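Lestska Household Goods Survey
Progress report to the funder, second period
February 16, 2018

Fieldwork in Pendotlow closed on schedule. The survey covers spending on home furnishings and decoration, including low-cost items such as artificial flowers and vases, which earlier surveys grouped under "other." Of the 407 households in the sample, 16 withdrew before the second interview. Their first-round answers are kept in the file and flagged.
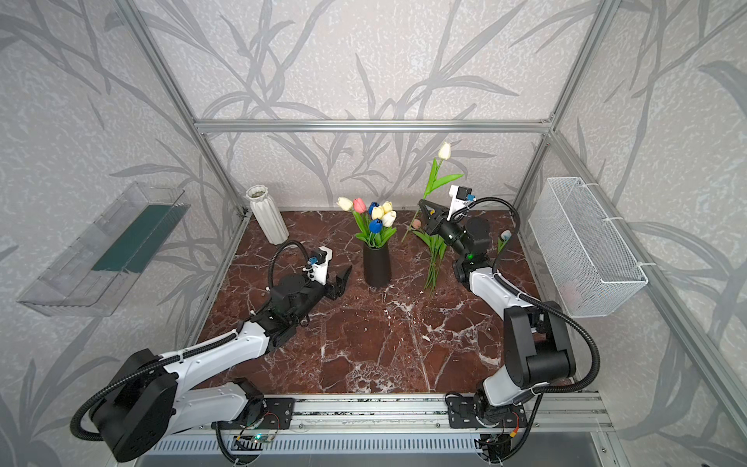
Data entry is complete for both rounds. The combined file holds 3,122 purchase records. Coding follows the Rurkano scheme, with one change agreed at the last review — decorative items are now split by material and by place of purchase. The split added four codes and required a second pass through the first-round records.

Two problems remain open. Price entries for items received as gifts are inconsistent between interviewers, and the recall period was read differently in the two rounds. The first can be fixed by recoding. The second affects totals, and we propose to report the rounds separately.

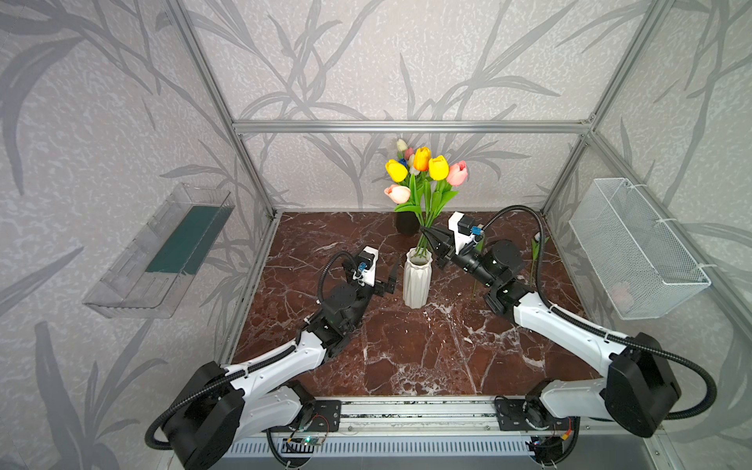 Vasylenko objected to separate reporting in written comments on the draft, arguing that readers will add the rounds together anyway and that an adjusted total with a stated margin would be safer. We will test an adjustment on the Pendotlow records and send the results with the draft tables in April.

Spending is within budget. No change to the staffing plan is requested.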